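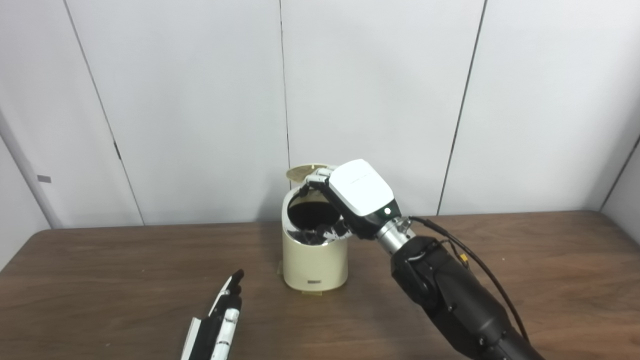 Hand stalls halfway into the bin

potgieter_8
Right hand goes into the trash bin, fingers curl over the rim, then it faults on overcurrent and sits there like it's looking for its keys. 14 runs, same fault, always code 2240. Left hand is fine. Left hand never does anything.

Clokport
Your grip limit is too low. Raise it.

elmarie_molefe
Please don't. We did that at Rindmont in January and bought a new finger. If the fault comes at the same depth every time, a fingertip is catching on the bag or the lid hinge. Come in higher.

Clokport
Or it's the cable. Mine tugged on the wrist at full reach and gave the same code.

potgieter_8
Gave the cable more slack. Still 2240. Raised the approach 16 mm and got eight clean runs, then it shut the lid on itself.

elmarie_molefe
Where was your e-stop?

potgieter_8
Across the room, next to my coffee.

brudilholm
So the coffee was protected.

Clokport
I'd still raise the limit.

elmarie_molefe
I'd still move the e-stop.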